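Sport and Evidence, Unit 6: Does a new manager fix a losing soccer team?

Read these notes before the seminar. They follow the lecture closely, but I have left out the long argument about penalty kicks.

The usual claim goes like this. A team loses for a month, the owner fires the manager, a new one comes in, and results pick up. Newspapers call it the "bounce." Fans believe in it, owners pay for it, and television panels explain it with words like "belief" and "freshness." I don't think the evidence carries that much weight, and I'd like you to try to change my mind.
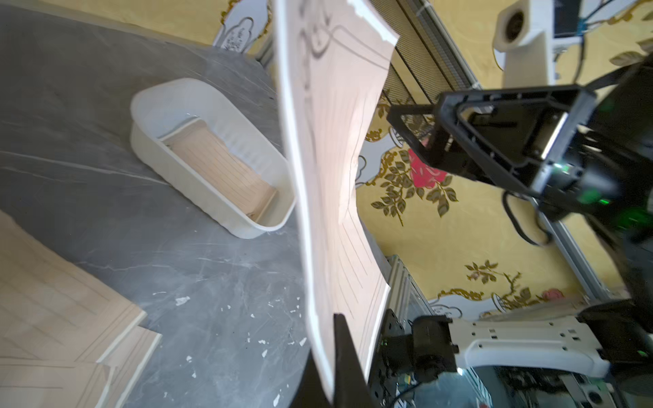 Course Notes, Issue 6, p. 101

Start with who gets fired. Managers lose their jobs after bad runs, and bad runs contain bad luck: a deflected shot, two injuries in the same week, a goalkeeper with the flu. Luck of that kind doesn't usually last. A team picked out at its lowest point will tend to look better a few weeks later whoever is standing on the touchline. That is regression to the mean, and you met it in Unit 2 with batting averages.

So comparing "before" with "after" tells us very little. We need teams that had the same kind of slump and kept their manager. Kwadwo Ansah's reading packet tries this with league records going back to 1994. He finds 642 slumps of five games or more. Teams that made a change improved. Teams that sat tight improved too, by nearly as much -- and the gap that remains is small enough that I would not bet a season ticket on it. 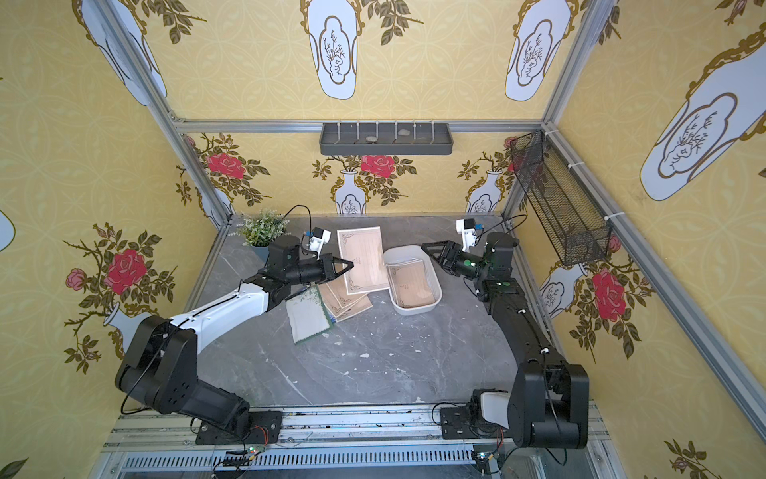 Photo: Jesar / Trodico

Problems with the packet, since you should be sceptical of it as well:

Fixtures. Some new managers get three easy home games to begin with. Ansah adjusts for home and away but not for the strength of the opponent.

Timing. A firing just before the transfer window often comes with new players. Who gets the credit for the striker?

Matching. Two teams with the same five results may be in very different shape. One has been playing well and missing chances. The other has stopped running. Owners can see that and a results table can't.

Caretakers. If an assistant runs the team for two games, whose games are they? Ansah gives them to the new manager. I would have dropped them.

The third problem is the serious one. If owners only fire when things are truly broken, then a small gap might hide a real effect. Essien makes this point in the second reading, though without any numbers to back it up.

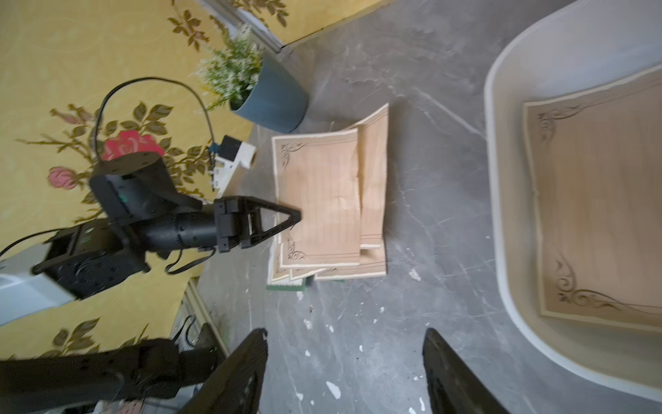
Brandska College -- Department of Sport Studies

Now the case study. The club in the handout drew an average home crowd of 1538 before the change, and the chairman said the new man would "bring people back." Attendance did go up. It was also spring, the weather had turned, and the next visitors were the local rivals. Write down what you would need to know before giving the manager any part of that rise.

For the seminar, bring one page on either question:

1. Pick a managerial change you remember well. What did people say caused the improvement, and what else changed in the same month?

2. Suppose an owner asks you whether to fire the manager tomorrow. What can Ansah's figures tell her, and where do they run out?

Quotes from players about the mood in the dressing room do not count as evidence for question 1. Players always say the mood is good under the new man -- he picks the team.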